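6. Dropped or slipping objects -- what to do

Applies to the Skimon hand-held gripper pair, both sides. Read section 4 (jaw check) first if you haven't. This section was rewritten after the kettle drop at Skaltdale, see 6.4.

6.1 When to stop

Stop the take if any of these happen:

- one jaw closes and the other lags or stays half open
- the object rotates in the grip when you are not turning it
- the marker cube moves when you push it with a thumb
- cable pulls tight before your arm is fully out
- fault tone, any length. Even one beep

Don't try to save the take. A slipping object gets worse the higher you lift it.

CAUTION: Never catch a falling object with your free fingers or your foot. Let it drop. Kettles and glass especially.

6.2 Stopping safely

1. Hold still. Both arms. Do not open either jaw yet.
2. Lower the object to the nearest flat surface. Desk if you can reach it, floor if not.
3. Wait until the object is sitting by itself. Tip it lightly to check.
4. Open the right gripper, then the left. One at a time, never together.
5. Step back and put both grippers down, pads facing up.
6. Press the red button to end the take. Mark it BAD, reason code 2 (slip).
7. Unplug the gripper that faulted. Leave the other one on, the log is lost if both go down.

NOTE: If you can't tell which one faulted, leave both on and call the shift lead.

6.3 Checking the two-sided hold

Do this before the take goes back in the queue. Use the same object that slipped. Empty, always empty, unplugged from anything.

1. Wipe both jaw pads with a dry cloth. No alcohol, it makes the pads shiny and they loose their bite.
2. Close the left gripper on the body of the object, then bring in the right.
3. Pads should sit on the body. Not on the lid, not on the knob.
4. Squeeze evenly. If one hand is working harder than the other, let go and start over.
5. Keep the object low and over clear floor, away from your feet.
6. Hold for a slow breath or two. Watch for turning.

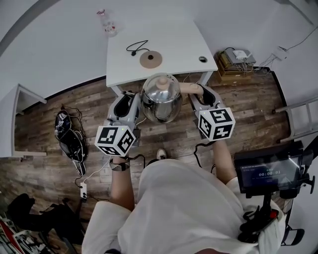 Fig. 6-1. Two-sided hold on a steel kettle, clear of its base. Pads on opposite sides of the body.

7. Put it down, swap the order (right first, then left), repeat.
8. If it turns either time, the pads are done. Tag the pair and send both to Rania Abou Jaoude. Don't swap one pad only -- a new pad against an old one was half the problem last time.

CAUTION: Round polished bodies are the worst case. A gripper that passes on a cardboard box can still fail on a kettle. Passing on a box doesnt count.

NOTE: Keep the cable of each gripper outside your arm. If it crosses between your hands it will snag on the handle.

6.4 What happened at Skaltdale

Short version. Take 1,038, kettle lift from base to floor level. Right jaw drifted open during the turn. Operator felt it, kept going, then squeezed harder on the left to make up for it. Kettle rolled out between the pads and hit the floor. Lid came off. No injury. Kettle was empty, per the rules, so no burn risk.

Found afterward by Georges Khoury:

- right pad worn smooth, 1,000 cycles past its change date
- left pad brand new
- fault tone turned down to where the operator could not hear it
- no slip check done at start of shift

Fixes now in force:

- pads are changed in pairs, same day, written on the Darkon sheet
- fault tone stays at 70 or higher. Don't touch it
- slip check (6.3) at start of every shift and after any drop

6.5 After any drop

1. Inspect the object. Dented, chipped or loose handle, take it out of the set.
2. Press each marker cube. If it gives, recalibrate before anything else (section 3).
3. Check the gripper cable along its whole length, worst spot is where it leaves the grip.
4. Fill in the drop report. Name, take number, which side, which object.
5. Hand the report to Yara Aoun before you go home. Afaf Nassar if Yara is out.

Do not restart without a sign-off from one of them.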